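The year I turned forty I wrote apologies for a living. Bergate Water had turned the river at Vullbridge orange in May, and it needed somebody who could say sorry to 3000 households without admitting to the orange.

I got the job on the strength of a condolence card. My aunt had passed it around at a funeral lunch, and a man with a plate of ham asked who had written it. He ran customer relations. By the time the coffee came out I had a parking space.

The orange was harmless, or so we had been told by Shabalala, the lab up the road, in a report that used the word "largely" more than I would have liked. I called it a "temporary warmth of color." My supervisor read that line aloud to the whole floor. She said I had a gift. I said thank you, and I went to the restroom and looked at myself for a while.

After the orange came the smell, and after the smell came the street that lost its water for two days while the street next to it got twice as much. I apologized to both. The second street wrote back to say they were fine, thanks, and had filled a pool.

People did write back, which I hadn't expected. I'd pictured my letters dropping into the recycling, where I drop my own. But a man on the hill sent corrections in green ink. A retired couple wanted to know if I was seeing anyone. One woman returned every letter with a grade at the top, and I'm ashamed to say how hard I worked for the B plus.

Then my ex-husband's name came up on the list.

He had moved to Vullbridge with his boat, which he didn't sail, and his guitar, which he did play. A Bergate crew had dug up his front walk looking for a leak that belonged to his neighbor. They had put the walk back upside down. I don't know how you put a walk back upside down, but there were photographs, and you could see the undersides of the stones, pale and offended.

I should have passed him to someone else. There was a form for it. I got as far as writing the date on the form, Oct 20, 2021, and then I put it in the drawer with the soy sauce packets and opened a blank letter.

"We are sorry," I wrote, "for the disturbance to your walk."

It looked thin. I thought of him coming down those steps in his socks, carrying his mug, finding the ground the wrong way up. I added that we understood how much a person depends on things being where he left them. I added that we should have listened when he first told us about it, and that we had been tired, and that being tired was a reason but we knew it wasn't much of one. I said we regretted the tone we had taken in the matter of his mother. I took out his mother. I put in "certain earlier remarks."

It ran to two pages. Company policy was one paragraph and a phone number.

I signed it the way I signed everything, "The Bergate Family," and sent it down to the mail room before lunch so that I couldn't have it back after.

For around 20 minutes I felt wonderful. Then I felt like a person who has used the water company's postage to apologize for a marriage.

His answer took a while. It came in a Ditinetti Marine envelope, so he was at least buying parts for the boat. He said he'd been a customer for several years and had never received such a thoughtful letter from a utility. He said he hadn't been easy to supply. There were times, he wrote, when he had run the tap all night just to hear something going on in the house, and had let Bergate take the blame for the bill. He accepted the apology in full. He would like the walk turned over when somebody had a minute.

At the bottom, in smaller writing, he said to tell whoever did the letters that she still couldn't spell "inconvenience."

I looked it up. He was right, and it had gone out to the entire town that way since spring.

I sent the crew on a dry morning. Then I started a new letter, to all households, about the spelling.

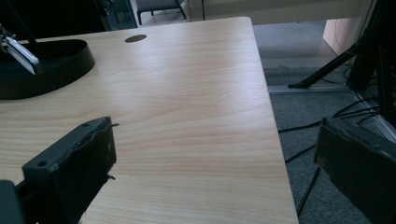 **Bergate Evening Writers' Club**

Written for our fall round, where the prompt was "a letter sent by mistake." Next round's prompt is "the wrong key." Please keep stories short enough to read aloud before the building closes, and bring a spare copy for the folder.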